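Student Unions and Local Democracy
Handout 4: How a motion becomes policy

Read this before the seminar on 5 December 2024. Busisiwe Oosthuizen will take the first group and Subbarao Amin the second. Bring your copy of the Olivares Hall standing orders.

A motion is a written proposal that asks a meeting to do something, or to state a view. At Olivares Hall it needs a proposer and a seconder, and it must reach the secretary two clear days before the meeting. Late motions are taken only if the chair agrees they are urgent.

Quorum at Olivares is 23 members. If fewer are present the meeting may talk, but it may not vote. Prevlow College sets no quorum for ordinary business, and a good deal of the trouble there last January came from that. A rent motion was passed by a handful of people late in the evening and then overturned by a petition with 300 names on it.

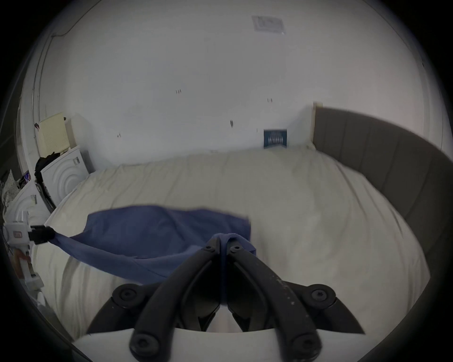

Amendments cause the most confusion. An amendment changes the wording of a motion and is voted on first; the motion, as amended or not, is voted on afterwards. It may not simply reverse the motion, as members who want that can vote against. Take a motion to spend £3,000 on new hall banners. Someone moves that they be navy blue, like the cloth in the picture, and someone else moves that the sum be cut. These are two separate amendments and should be taken one at a time. A member may support the colour and still oppose the spending.

Voting is by show of hands unless a ballot is asked for. The chair has a casting vote, used only in a tie. By custom it goes to leaving things as they are — but custom is not a rule, and the chair at Bumutley ignored it twice.

A policy lapses after three years unless renewed. Check the dates before you quote one.

For the seminar
Read the Kumum Hall minutes in the course pack, items 5 to 9.
Find one point where the chair should have stopped the debate.
Draft an amendment to item 7, no longer than 40 words.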